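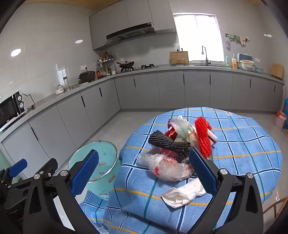 Clearing a cluttered kitchen table

Start by pulling the bin up beside the table. Pick out the clear trash first: used tissues, wrappers and torn bags. Flatten plastic bags that are still good and fold each one in half 2 times so they stack in a drawer.

Mesh net bags can be saved for onions. Scrubbers go back to the sink.

Once the cloth is bare, lift it by the corners and shake it outside. Wipe the tabletop, let it dry, then put the cloth back on.

Posted by Mehwish Naqvi, 27/07/2021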